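Thread: Ritska and the "learned from 570 demos" claim

hexbolt_9
Has anyone read the Ritska write-up from Monday? Two-arm setup, cups, plate, bowl, policy trained on 570 demonstrations. They say it handles object swaps it never saw in training. I don't buy it. Every swap in the results table is another cup.

Said Sqalli
I read it twice. The baseline gets 2,106 demos and still loses, which makes me wonder how the baseline was tuned. The appendix gives it one line.

mornay
You two are being harsh. Look at the pictures they put up before deciding it's all cups on an easy table.

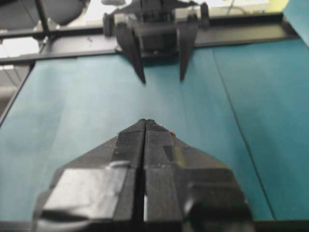
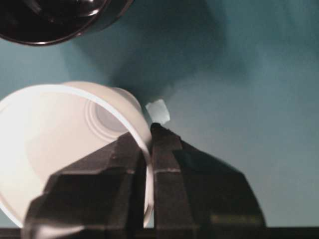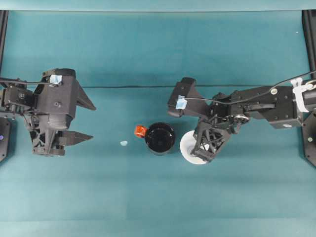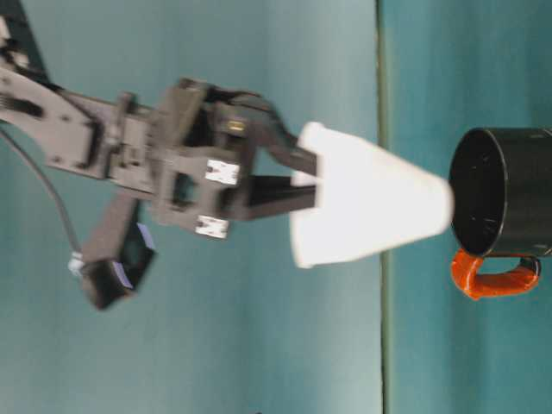
Teal table throughout. Last one: white cup in the gripper, close to the mouth of the black mug with the orange handle.

hexbolt_9
I looked. Same plain background every time, hardly any clutter. The second one has a white cup on its side, and I'd love to know if that counts as a failure or a starting position. The text never defines either.

Houda Younis
It does, page 6, under "resets". A tipped cup is allowed at the start. My problem is with the scoring – a trial passes if the cup ends up anywhere in or on the target. That's generous.

mornay
OK, I missed the scoring part. Still think needing fewer demos is a real result.

Said Sqalli
Maybe. Give me the same test on a different table with the lights changed and I'll come around. We tried the Flustance method last June, and it fell apart when we moved the lamp.

hexbolt_9
Has anyone asked them for the raw trial logs?

Houda Younis
I emailed. No answer yet.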